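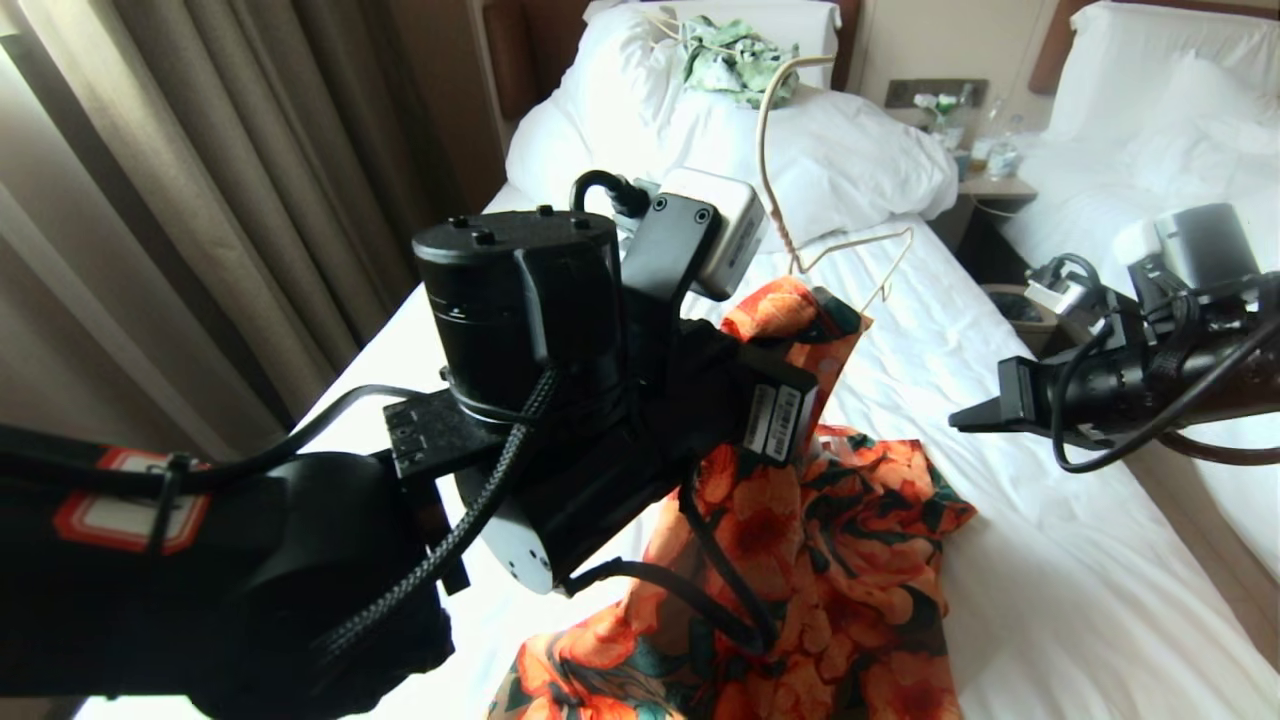

Doğukan Akbulut
Team Safety Lead, Greno Robotics Club

Pre-run checklist, garment task
Date: Jul 1, 2022
Room: 303

1. Emergency stop within reach of the operator. OK
Comment: Tested before power-up. Both arms stopped.

2. Nobody inside the reach of the arms. OK
Comment: Two students stepped in to fix the sheet last time. Call out and wait for the stop first.

3. Grippers close without sticking. OK
Comment: Finger screws tightened on both sides.

4. Camera modules firm on their plates. OK

5. Cables clear of joints and cloth. FIX BEFORE NEXT RUN
Comment: The gripper cable hangs down along the fabric. Tie it back and leave enough slack for the wrist to turn.

6. Drinks and glass away from the work area. FIX BEFORE NEXT RUN
Comment: Two water bottles and a glass of flowers on the nightstand. Move them to the desk.

7. Speed limit set to 50 percent. OK
Comment: Stays there until the Evangelista demo is signed off.
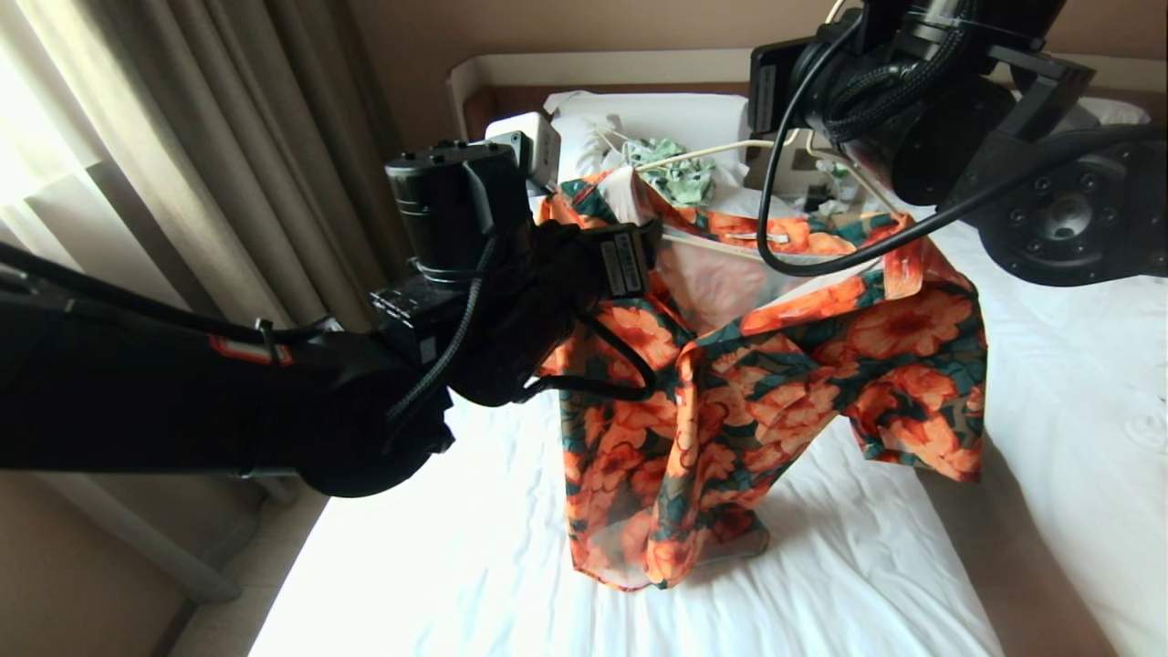 8. Hanger handling. OK WITH COMMENT
Comment: We are still working out how slow the handover between arms has to be. Students should use the same garment for every trial this week so the logs can be compared. With a thin hanger like this one and the collar bunched up under the bar, go slower still - a wire end can catch on a finger pad. Write any snag in the log under job 3342.

9. Floor clear on the window side. OK
Comment: Keep the curtains out of the way of the left arm.

10. Battery at start: 71 percent. OK

Items 5 and 6 go to the setup pair. Recheck both and initial the sheet before power goes back on.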